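Subject: Re: [trastwood-restorers] Cream paint yellowing on old bedroom pieces

On the question from last week, quoted below so I can answer in order:

> I have a dresser and a matching nightstand, both painted cream at some point, and both have gone yellow on the tops and sides but stayed pale inside the drawers. Is this the paint or something coming through from the wood? I was going to sand it all back and start over with the Sastex primer. Is that overkill? Also, what do people use on the carved parts, where a sander won't reach?

It is most likely the paint. Old oil enamel yellows with age, and it does it worst in dim rooms. What makes me hesitate is that yours stayed pale inside the drawers, where it's dark. That sounds more like smoke, cooking grease or old wax sitting on the outside. Wash one side panel with warm water and a little dish soap before you do anything else. If the rag comes up brown, keep washing. I did a wardrobe this way in September and ended up not painting it at all.

If washing does nothing, I still wouldn't sand to bare wood. You don't know how old the paint is, and anything from before the late seventies should be tested for lead first. If it's clean, a light scuff with 220 is enough for primer to hold.

On the Sastex: I've used both the water-based and the shellac one. The water-based let stains back through on two pieces out of three. The shellac one has not, but it smells terrible and you need the windows open. A can was $39 when I last bought it, and it did a dresser and a chair with some left over.

For carved parts I use a gray scrub pad torn into strips, and a stiff toothbrush for the corners. Mirror surrounds are the slowest. Take the glass out if the back comes off easily. If not, tape it and run a blade around the edge after the last coat.

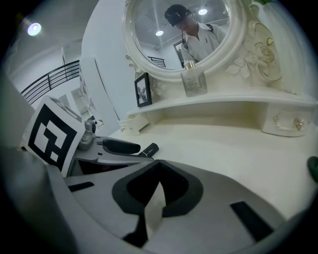 Two thin coats on carving, always. One thick coat fills the low spots and you lose the detail, and getting it back out is a miserable job. Leave 6 hours between coats, longer if it's humid. I don't put drawers back in for 3 days, or they stick to the rails.

One more thing on color. Afridi sells a cream that is close to the old factory shade, a bit grayer in daylight. Paint a scrap and stand it next to the nightstand overnight before you commit. The Skunwood cream is too pink for this.

Let us know what the rag test shows.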